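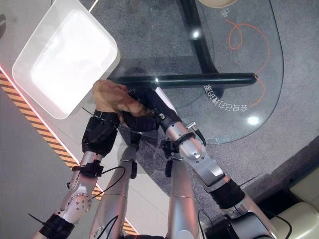
The brown one over the white tray, glass table underneath

From: Sointu Rautiainen
To: Household list
Date: 2025-09-24
Subject: Re: Brown cloths and the glass table

Dear all,

Thank you, Tapio, for your kind note, and sorry to have been so slow. We have had Reijo's mother staying and the whole house has been upside down (in the nicest way!).

Tapio Nurmi wrote:
> I have a glass table like yours and every time I wipe it I get
> more fluff on it than I took off. Which cloths do you use, and
> do you keep them in a tray or a drawer? Mine is a drawer and I
> can never find a dry one.

I do sympathise. We went through the same thing with the old towelling squares from the market at Flestby, which shed all over the glass for months. I would wash any new brown cloth by itself two or three times before it goes near the table, with no softener at all, and give it a good hard shake out of doors. Aleksi Kallio swears by vinegar in the rinse, and I've come round to it, though the kitchen does smell like a chip shop for an hour or so.

As for keeping them, I'm all for a tray. A white one with a raised rim is lovely for this, as you see every bit of fluff that comes off and can tip it straight in the bin. Do put something soft under it if it sits on glass – I scratched my sister's table in Tistthorpe with a gritty tray one April and I still hear about it.
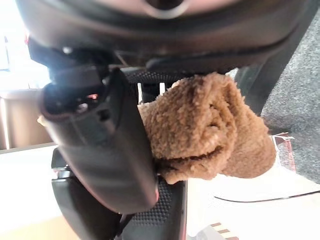

FOLDING, OR NOT

Ronaldo Cruzado asked last time whether the thick fleecy sort ought to be folded. I used to fold everything in quarters, but a nubby cloth springs open again the moment you turn your back, so now I bunch mine up and drop it in. For the glass itself I do still fold, fluffy side out, and turn to a fresh side halfway along. Go gently at the rounded edge, where the smears like to collect.

If anyone wants to try some, the shop in Provutby sells them in packs of 48, far too many for one house, and I'd gladly split a pack. Just write back to the list and tell me how many you'd like.

Warmest wishes to everybody,
Sointu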